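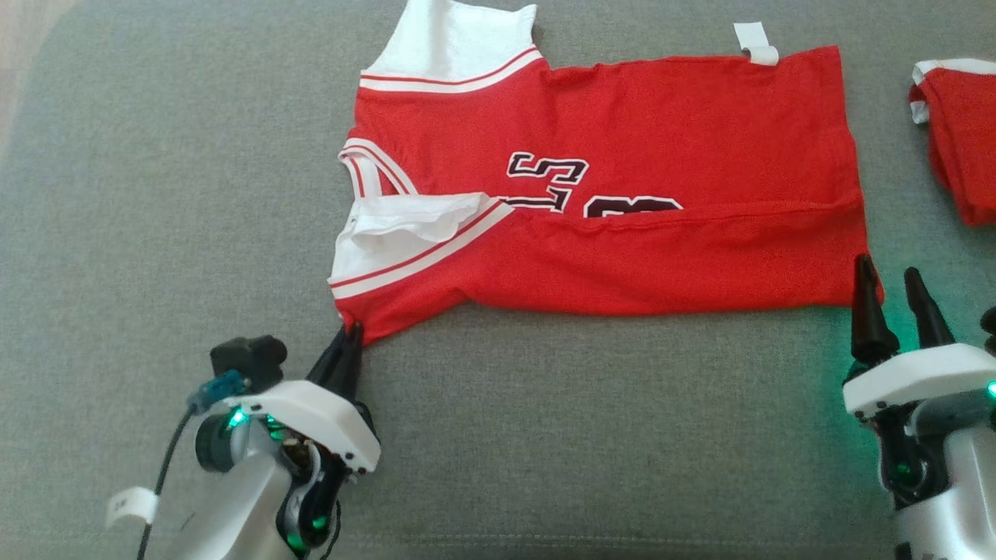
Equipment planning, Praltcombe laundry room, 20/06/2018

I'm typing these up while I still remember who wanted what, so forgive the mess!

**Budget.** We've got enough for one folding station before September, maybe a second if the dryer repair comes in cheap (I'm not holding my breath). The Cekine quote is the lower of the 2, but it leaves out spare gripper fingers, and I'd rather pay for those now than beg for them later. The Kekach one has them in, plus 30 days of phone support. We went back and forth on this for ages.

**What it has to fold.** Team jerseys first. Mesh is slippery and the trim bunches up, so we want both sellers to run 20 jerseys on a soft surface, with big printed numbers, before we sign anything. Towels can wait.

**Space.** Room 202 has the outlets but the door is narrow. I said I'd measure it, and I will, promise.

**Agreed**
- Ask Cekine to requote with spares
- Ask Kekach for a price on two stations
- Cable covers go on the supplies order, not this one
- Sebastian software license: parked until we pick the arms

Next meeting once both quotes are back. Bring your own coffee, the machine's still broken.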